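Padura (band)

Padura is a four-piece synth-pop band from the port town of Dremmont, and I should say up front that I've been writing this fan encyclopedia entry on and off for ages, so it leans toward the stuff I love. They started out as a covers act playing weddings, then dropped the covers one June and never went back.

Origins and name

The name comes from a street two of them lived on. Before that they were called Endier, which survived as the title of the first record (and on a few very hard-to-find T-shirts, one of which I own!).

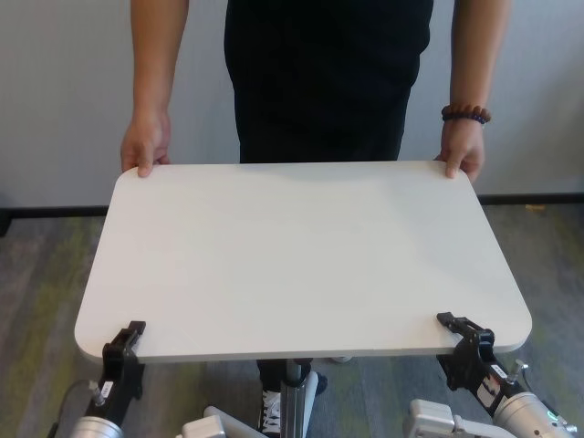 Endier came out on the tiny Lacroix label with a pressing of 137 copies. It runs 42 minutes, and the back half is one long piece that I used to skip and now play more than anything else they've done.

Style

People usually file them under dance music, but I hear a lot of old soul in the vocals, and the drums are slower than you remember. Most of the second album sits at 80 beats per minute, even the singles. 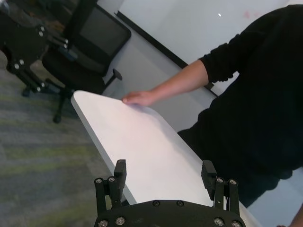

Stage clothes matter a lot to the fans. The early shows were all thrift store suits, then came the silver raincoats, and for the last tour everybody wore pajamas, which I thought looked great and my sister thought looked cheap.

Later work

The third album, Night Ferry, is the one to start with. It has the best choruses and the worst cover art. I still haven't found a full lyric sheet for track six, so that section stays blank for now.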